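Course 2115 - Service and Maintenance of Hand-Held Grippers
Handout 6, 11/4/19
Instructor: Hauwa Olatunji

Finger pads

Read this before the bench session in the Lemier room. Handout 5 covered cables and mounts. We start at the fingers, where most faults on the Gretholm cell begin.

Inspect pads with the jaws fully open and the power off. Look along the inner face first, then the edges. A pad that is scuffed but flat can stay in service. A pad with ragged edges or hanging strands goes on the change list, even if it still holds the test block. Trim loose strands before the next run - do not pull them, as the backing can lift.
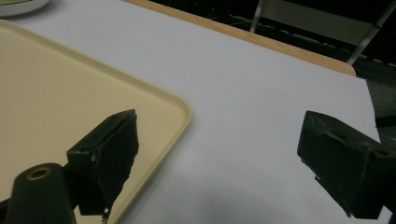
Fig. 1. Open jaws over the work surface. Note the frayed inner face on the left finger and the wear on the right pad.

Changing a pad

Take out the finger screw and keep it in the parts cup. Scrape off the old adhesive, wipe the face, and press the new pad on for 70 seconds. Always change both pads on a gripper together. Mixed pads close off center, and the Drunness log will show this as a drift in jaw width. Write the change in the log with your initials.
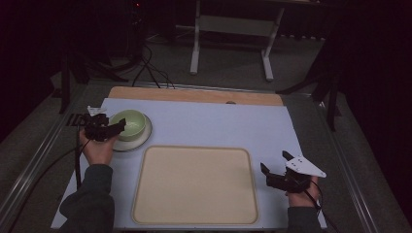
Layout check comes after any pad change. Set the station out the way the Ekpo task sheet shows it and work through the sheet with both grippers before you sign off. The tray goes in the middle, near the operator, with the bowl and saucer to its upper left. Bring the left gripper to the side of the bowl and keep the right one open and clear of the tray until it is needed. Check where each cable runs. The left one should follow the edge of the surface and stay out of the work area. Repeat the check if either gripper is put down hard or dropped.

For next time: read page 33 of the course manual and bring your log sheets.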